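What I learned from my first equipment budget

I promised some time ago to write down how I planned the money for our hand-held grippers. In December I thought it would be one page with one total at the bottom. Now it is a spreadsheet with many colors, and I am a little ashamed of how long it took me to understand what I was buying.

For those who are new on this blog: I work in a small project called Clomell. We want to teach a robot arm simple cleaning tasks, and before the arm does anything, people do the tasks by hand with grippers and we record them. So the first purchase is the grippers, and the arm can wait. I did not know this when I asked for money. In my first plan the arm took almost everything, and the line for the grippers said only "accessories."

My limit for the first stage was 3000 dollars. I asked two suppliers. Famulen offered a complete pair, already assembled, with marker cubes and a case. Nyaga sells the parts and you print and screw them together yourself. The Nyaga price looked very beautiful until I added the hours. I have never been fast with small screws, and my colleague with good hands was busy with his thesis. We took the pair from Famulen.

Then came the things I forgot. I will write them in the order in which they hurt me.

Spare fingertips. A set costs 136 dollars, and I had planned none. The soft part of the jaw wears down when you hold thin, hard handles all day. Please order one set together with the grippers, so you pay the shipping only once.

Marker cubes. The printed patterns must stay flat and clean. If a corner comes up, the tracking becomes nervous, and you lose the recording. We now keep a second printed set in a drawer.

Power. I am serious! I had a line for computers and a line for storage, and no line for power strips, adapters and long cables. They are cheap one by one, but I bought them four times in four different shops, and I had to fill in the form four times also.

Storage. I took 2 drives and thought this was generous. It was not generous.

Props. This is the money that is the most difficult to explain to an accounting office. Bottles, cups, trays, pots, squeegees. Our bill for such things is about 320 dollars until now, and the accountant wrote back to ask if we are opening a restaurant. I answered politely with a list. My advice is to open a separate line called "task materials" from the beginning and not hide it under "office."

The wiping tasks use the most materials. For them we need a tray, something to make it dirty, and a tool long enough to cover the surface.
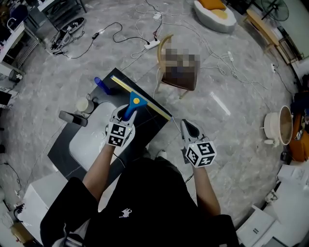 Bandelance wrote to me after reading my draft that I should rent the grippers for the first months and buy only when the list of tasks is stable, because in their lab half of the first equipment went into a cupboard. I have thought about this for several evenings. For a group with a short project I think it is right. For us the rental offer had a minimum period, and with the deposit it came too close to the price of buying. But I did take one part of this advice: I moved the arm to the second stage, and I will not ask for an offer before we know which tasks we keep.

The next version of the spreadsheet has a reserve of ten percent. My boss wanted five. We are still discussing it, and the order for the second set of fingertips is waiting for his signature.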